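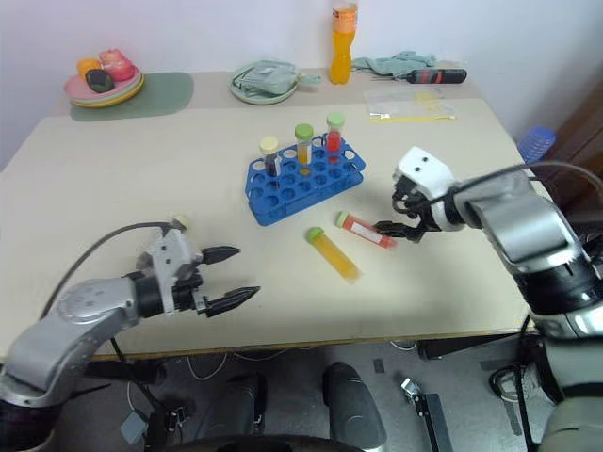 I still write letters by hand to my old language teacher, Ewan MacRitchie, and my younger colleagues find this funny. They ask why I do not send him a message. He has a telephone, he can read a message. It is true. But I want to say something in defence of the slow letter, and also of the teacher who made me write them.

When I came to Budby I could speak English only in the shops. Ewan gave our class one task for each week: a letter to him, one page, about anything. He answered every one. He did not correct the mistakes with red ink. He simply used the same word in his answer, in the right way, and we had to notice it. I have kept 258 of these answers in a shoe box.

My opinion is that writing is learnt in this way, by being read. Today the schools buy programs which mark a text in one second. The evening school where I help now has bought one, called Mornero, and it gives a number for style. My last text received 2,791 points from 4,000. I do not know what I should do with the other points. Ewan never gave me a number, but once he wrote that my page about my grandmother's kitchen had made him hungry, and I walked home very proud.

I am not against machines. The program finds my missing articles, and there are many. But a pupil who writes only for a program will soon write what the program likes – short, correct and a little empty. I have seen it already in 3 of our pupils, and they were the ones with the most to tell.

So I ask the school to keep one hour each week for letters, with a real person at the other end. We could begin in November. I have offered to answer the first ones myself.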